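Informe de avance del proyecto Pravero
Preparado por: Yhon Arango
Para: Walter Tamayo, programa de apoyo Enetgate
Fecha: 6/10/24

1. Resumen del periodo

Estimado Walter: en este periodo el trabajo no avanzó como estaba en el plan. Tuvimos una falla de seguridad en la célula de cocina del laboratorio Giraldo y decidí parar las pruebas autónomas hasta comprender la causa. No hubo personas lesionadas. El daño material es pequeño, pero el hecho es serio y prefiero contarlo completo.

2. La tarea

El robot debe quitar la tapa de vidrio de una olla eléctrica, dejarla sobre la mesa y volver a ponerla. La olla es de color verde salvia, con dos asas cortas a los lados. La dificultad principal está en la tapa: refleja mucha luz y la cámara de la muñeca recibe brillos que el programa puede confundir con el borde o con el pomo. Esta dificultad ya la mencioné en el informe de junio, pero en ese momento la consideré menor. 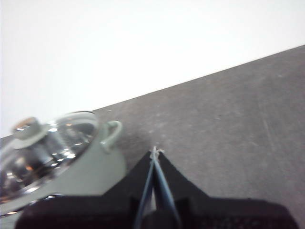
3. Descripción del incidente

En la repetición 901 el programa calculó la altura del pomo con un error de 31 milímetros. La pinza bajó más de lo debido, tocó la tapa y siguió empujando. El límite de fuerza tenía que detener el brazo en ese punto, y no lo hizo. El operador presionó la parada de emergencia y el brazo se detuvo después de roughly 2 segundos. La tapa quedó con una marca en el borde y un dedo de la pinza se desalineó un poco.

Revisamos los registros con el proveedor del controlador, Trerberg. La causa es la siguiente: después de una actualización, el límite de fuerza volvió a su valor de fábrica, que es demasiado alto para este trabajo. El sistema no dio ningún aviso. También hubo un error nuestro - no teníamos en la lista de arranque la verificación de este valor.

4. Medidas tomadas

El límite de fuerza se lee ahora desde un archivo propio, y el brazo no arranca si el valor es diferente. La altura del pomo se confirma con la cámara fija además de la cámara de la muñeca. Cuando las dos medidas no coinciden, el brazo sube y espera al operador. El dedo desalineado fue cambiado y la pinza calibrada otra vez.

Con estas medidas empezamos de nuevo por la parte más simple, los movimientos de aproximación sobre la olla sin tapa, con la pinza siempre alta y el operador al lado del botón de parada. Todavía me preocupa la velocidad en la parte superior del recorrido. En las imágenes de la cámara fija la pinza sale borrosa, y una medida de posición tomada en ese momento no es confiable. Por eso vamos a medir solamente con el brazo quieto. 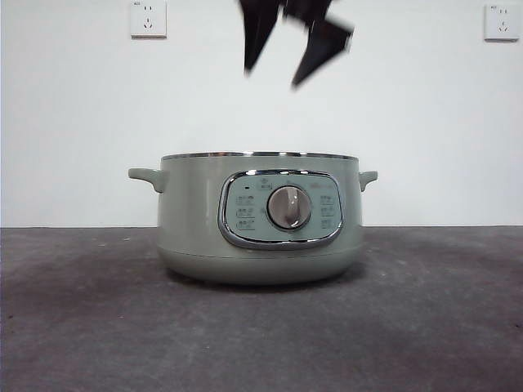 5. Efecto en el calendario y solicitud

El retraso es de 6 semanas. La entrega de los datos de manipulación de la tapa pasa al periodo siguiente; las demás entregas quedan sin cambio. No pedimos dinero adicional. Pedimos solamente su autorización para mover a la partida de repuestos una parte de lo previsto para viajes, con el fin de comprar una tapa nueva y un juego de dedos de reserva.

Las pruebas autónomas con tapa quedan suspendidas hasta que Trerberg nos entregue por escrito la explicación sobre la actualización. Le enviaré una copia cuando la reciba.

Atentamente,
Yhon Arango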